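I caught the owner of Sonlow, a seven-room guesthouse up past Climen, at four in the afternoon, right when she does towels. She didn't stop folding for me (fair enough!) and we talked over the pile.

"I buy blue because white goes gray on you," she told me. She has 81 of them and she folds every one the long way, so the stack runs from the back of the desk to the front-left edge and guests find it first thing.

I asked about the books. "Those stay. People read in the bath — I've given up fighting it." And the little lidded tea cup? "On its saucer, always, with some space around it. Crowd a cup and it gets knocked over."

She laughed and reached for the next towel, and I finally picked one up and helped.
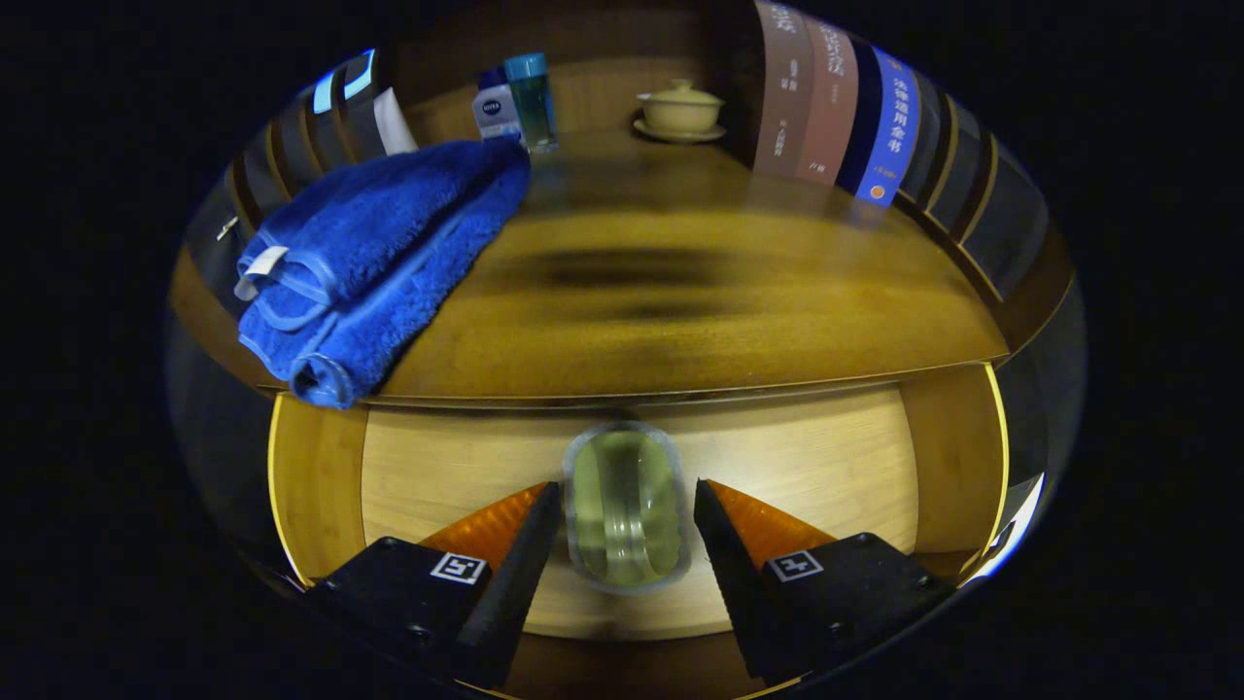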